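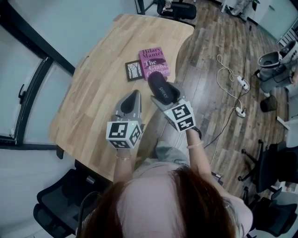
A reader wrote in July to ask whether the choice of fingertip makes any practical difference when the gripper is held by a human operator, given that a person will correct for a poor grip without thinking about it. The same message suggested that the effort would be better spent on the cameras.

The question deserves a fuller reply than the one I sent at the time. I have now completed the comparison that was mentioned in my previous post, and the results bear directly on it. The views set out below are my own and should not be read as those of the office in Ustton where the work was carried out.

Two sets of hand-held grippers were assessed. The first was the Lema pair, which I have used for most of the past year. The second was the same pair fitted with replacement fingertip pads from Stutgate, which are softer and have a raised texture on the inner surface. All recordings were processed with Redunix, using the same settings throughout. No changes were made to the tracking markers or to the cameras between the two sets.

The procedure was kept simple. Each operator worked at a table with everyday items and was asked to pick up an item, move it a short distance and set it down. The items were books, small frames and light footwear. These were selected for their awkwardness. A book lying flat offers very little for a parallel finger to hold, and a shoe changes shape as the fingers close on it. Rigid test blocks, which I used last year, gave results that flattered every gripper I tried and told me almost nothing.

In total, 400 picks were recorded, divided equally into 200 with the original pads and 200 with the Stutgate pads. A pick was counted as clean if the item was lifted on the first closing of the fingers and did not slip before it was set down. Anything else was counted as a correction, even where the operator recovered so quickly that the delay could be noticed only on playback.

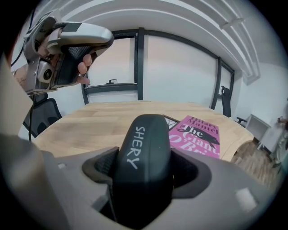
It was on playback that the reader's point began to look weaker. Operators do correct for a poor grip, and they do so very well. The difficulty is that every correction is stored along with the rest of the recording. A small turn of the wrist, a second squeeze or a pause above the table will all be passed on to whatever is trained from the data. From the operator's chair the two sets of pads felt much the same. In the recordings they did not look the same at all.

Of the 200 picks with the original pads, 40 required a correction of some kind. Most of these involved books, and most of the book failures took place at the spine, where the finger met a rounded edge and slid upward. I had expected the shoes to be the harder case. With the Stutgate pads the corrections fell by half, although the improvement was uneven. Flat items benefited a good deal. Soft items benefited hardly at all, and on two occasions the textured surface held on to the fabric after the fingers had opened, so that the item was dragged a little way across the table.

There is also the matter of how hard the operator must squeeze. The softer pads need less force at the handle. Over a long session that matters more than I had allowed for, and operators reported less fatigue in the thumb at the end of the afternoon. I did not measure this and can offer it only as an impression.
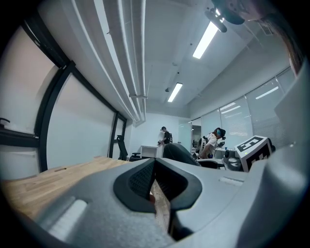
Tracking was assessed separately. Redunix reports a confidence value for each marker, and I reviewed the sections of each recording where that value dropped. The pads had no effect on it, as one would hope. Glare from overhead lighting did have an effect, and so did the way in which an operator turned the wrist when reaching across the body. When both hands crossed, one marker would regularly hide the other for a moment. A short briefing before each session reduced the problem: operators were asked to keep their elbows a little wider than felt natural and to avoid passing one gripper beneath the other.

Cables remain an annoyance. A cable that is too short pulls at the gripper during a long reach, and one that is too long finds its way onto the table and into the item being picked up. I have tried clips, sleeves and a loop over the shoulder. The loop is the best of the three but is disliked by anyone with long hair.

On the cameras, the reader and I are in partial agreement. The wide lens mounted on each gripper gives a generous view of the room and the opposite hand, at the cost of detail close to the fingertips. I reduced the exposure time for the second half of the work after finding motion blur in the faster recordings. I would make that change before buying any new lens. A set of replacement lenses was quoted to me at 800 dollars, and I have not proceeded with the order.

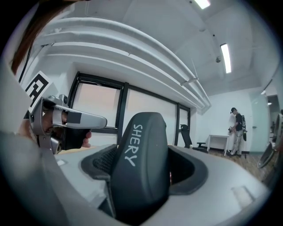

At left, a gripper with its round camera module on top and the square marker behind.

My present recommendation is to use the Stutgate pads for flat and rigid items and to keep the original pads on hand for fabric. Changing them requires a small hex key and a few minutes per gripper. The screws are short and easily lost, and I would advise doing the work over a tray. After each change the gripper opening should be calibrated again in Redunix, as the softer pads are slightly thicker and the closed position will otherwise be recorded incorrectly. I omitted this step once and had to discard the whole of that morning's recordings.

Wear has not yet been considered. The corners of the Stutgate pads are already showing some rounding, and I intend to repeat the book picks with the same pads once they have seen another few months of use. Readers with longer experience of them are invited to write in, particularly if they have used them with paper or thin card.

40 shares | Leave a comment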